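Sindolberg Toy Swap: Frequently Asked Questions

When can I bring toys?
Every Wednesday, until 13:00. Please leave them at the table, we sort them into the grey bins ourselves.

What do you accept?
Small toys which are clean and complete: soft figures, little vehicles, building pieces. We cannot take anything longer than 30 cm.

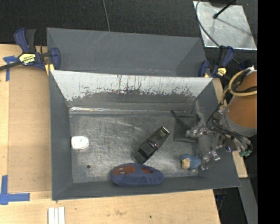 Must soft toys be washed before?
Yes, please. A knitted toy should be washed by hand and dried fully.

The bins have scratches. Is this a problem?
No. They are old but we wipe them after each swap. If your toy has delicate paint, put it in a cloth bag.

Can I take a toy if I did not bring one?
Yes, you can take one toy per visit.

Where do the remaining toys go?
To the playroom in Fosemska.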